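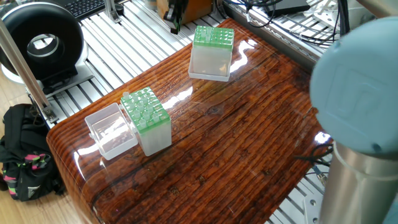 The Slow Shine

Omley in September smells of varnish. You get it at the bus stop, before you see a single workshop. Sweet, a bit like pear drops, then it gets you in the back of the throat.

Thomas Bianchini has had the end unit on Preda Street for 12 years. Tables mostly. Bar tops when the bars are paying. He does a high gloss finish that went out of fashion, came back, went out again, and is now apparently back – his order book is full to spring and he's not happy about it.

"People want it by the holidays," he says. "It doesn't care about the holidays."

Nine coats on a dining table. Sand between each one. Then waiting, then more waiting, then the polish, which he does by hand, radio on, door shut against the dust. A fly landed on coat eight last summer. He went home.

Color is the argument here. Half the street stains, half won't. Bianchini stains – reds, deep browns, the sort of thing your grandmother kept a bowl of wax fruit on. Sirkka Leinonen, two doors down, thinks its a crime. She oils. Pale boards, matte, you can feel the grain with your thumb. She trained at Wakska under a man who wouldn't allow a brush in the building.

"A shiny table is a table you're scared of," she says, setting a hot mug straight down on one of hers. No coaster.

They share a van. Also a supplier, Wimari, who put up the price of clear lacquer in the spring and then did it again. Leinonen was not sympathetic.

Lunch is at noon on the loading dock. Soup from a flask. Bianchini brings out an offcut he's been testing, walnut, and tips it back and fourth so the light runs along it. Leinonen looks for a while. Asks what grit he finished on.

He won't tell her. Back inside at half past, radio up, door shut.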